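How I do my January sales shopping now

I used to treat the January sales like a sport. I would be in the queue outside the shopping centre before seven, flask in hand, and home by lunch with bags of things I hadn't wanted the night before. One year I bought a fondue set. I have never made fondue.

These days I start in October. I keep a list on my phone of things that have worn out or broken, with the ordinary price next to each one. If it isn't on the list by Christmas, I don't buy it in the sales. The list this time had a kettle, a winter coat for my son and a decent set of towels.

The ordinary price is the part that matters most. Last year Stindar had a coat marked down by 25 per cent, and I knew from my list that it had been the same money in the autumn, before they put it up. I left it on the rail.

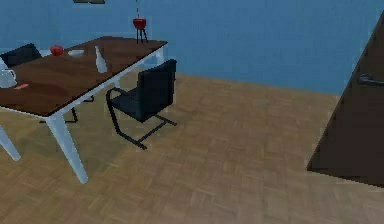

I check delivery charges before I get excited about anything as well. Hekiseo do good towels, but the postage on a small order wipes out most of the saving, so I put mine in with my sister-in-law's and we split it. Towels are bulky and she had to keep them in her hall until I could get over with the car.

The kettle was harder. Ratih Pelupessy, who I used to work with, told me to look at returned stock. Clatoro have a page of it, sorted badly, and you have to scroll through a lot of toasters. I found the kettle I wanted with a damaged box and paid a good bit less for it. It came with the full guarantee – check for that, as some of the others on the page didn't have one.

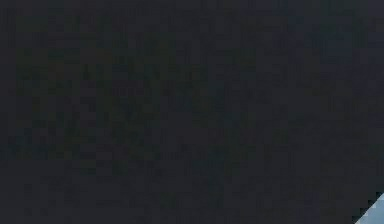
Enda Sheehan

Returns are where I have lost the most money over the years. Some shops shorten the returns period on sale items, and some will only give you a credit note if you've just changed your mind. I now read the returns page before I pay, and I keep every receipt in an envelope in the kitchen drawer.

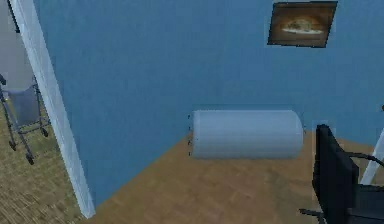 Enda Sheehan

As for the coat, I waited. It dropped again at the end of the month and they still had his size, although only in green. He wanted navy. He has worn it every day since, so I don't think he minds much.

I've already started the next list. So far it says frying pan and bath mat.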